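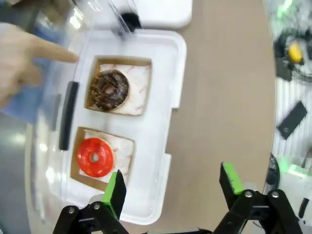

Boards > Automation > Food Handling > Rules & Good Practice

Hands inside the cell during restock

stovura_steve
Our draft for the donut counter says no hands near the trays unless the arm is in hold. Fine on paper. By 8 on a Friday the paper has icing on it. What does everyone else write?

padprinter
Same as you, and then somebody points at the chocolate one to be helpful. We went with one person restocking, one at the stop button, and pointing done from behind the line.

crumbline462
Two people to move a donut. Progress.

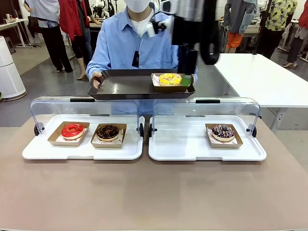
Restocking from a handheld tray is where ours falls apart anyway. The rule says set the tray down first, and there is never anywhere to set it down. I'd let people hold it, with the arm slowed and a mask on.

padprinter
Slowed is not stopped. Nyitrai's site guide wants a full hold for anything handheld, and I'm with them.

stovura_steve
A full hold costs us about 40 seconds with the restart. Times every box. The line gets ideas.

crumbline462
Then batch it. Fill the tray at the back, do 4 boxes per hold. Also, gripper pads get wiped on a schedule – "when they look sticky" is not a schedule.

dovolden_dan
Disagree on batching. Longer holds, more lids left open. My version, steal what you like:

1. Call the hold out loud and wait for an answer.
2. Tongs only, bare fingers stay off the boxes.
3. Keep the stop boxes clear of cable.

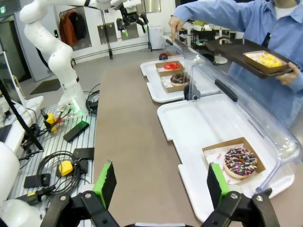 4. Close the lid, step back, then release. Whoever called the hold releases it.

padprinter
Number 4 is the one I'd laminate. Still not sold on your short holds.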